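How to Oil a Wooden Tabletop

Updated October 27, 2024

You need hardwax oil or plain tung oil, sandpaper in 120 and 180 grit, a lint-free cloth, and a free afternoon. I use Diekmann matte oil. A 237 ml can covers a four-person table with some left over.

1. Clear the table and wash it with water and a drop of dish soap. Let it dry overnight.

2. Sand with the 120 paper, always along the grain. Press lightly near the edges or you will round them over. Repeat with the 180.

3. Vacuum, then wipe with a barely damp cloth. Wait an hour.

4. Stir the oil. Don't shake it. Pour a small puddle in the middle and spread it toward the ends with the cloth.

5. After 11 minutes, wipe off everything that hasn't soaked in. Any oil left standing will turn sticky.

6. Leave it overnight and put on a second coat, thinner than the first. Pine may take a third.

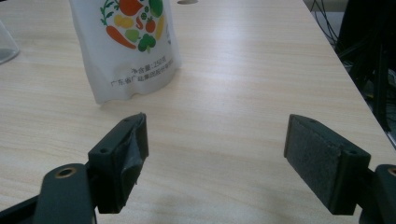 Keep plates and cups off the surface for 2 days, and hot pans off it for a week. Borkov oil cures more slowly, so double those times if that is what you bought.

Oily rags can catch fire on their own. Lay them flat outdoors until they are stiff, or soak them in water before you throw them out.

For water rings, rub the spot with 180 paper and a little oil, then wipe. The whole top needs a fresh coat once a year, usually in October at my house.

Recep Güler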